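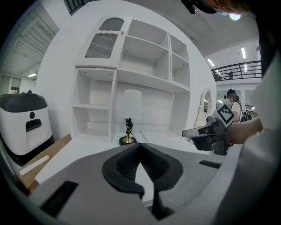
The lamp, on the white table in front of the shelves.

I bought it for ten bucks in July, mostly for the twisty black stem, and Solange Girard told me it was haunted before I'd even found a bulb! She'd had one just like it back on Kusta Street (same gold base and everything) and it came on every night at 3:15.

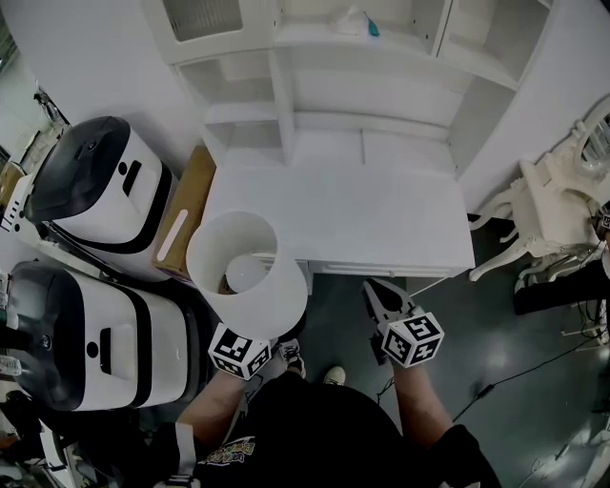 So of course I stayed up. I had crackers, I had a blanket, I had Solange on the phone whispering like we were robbing a bank. At 3:14 she stopped whispering. "Mine just came on," she said.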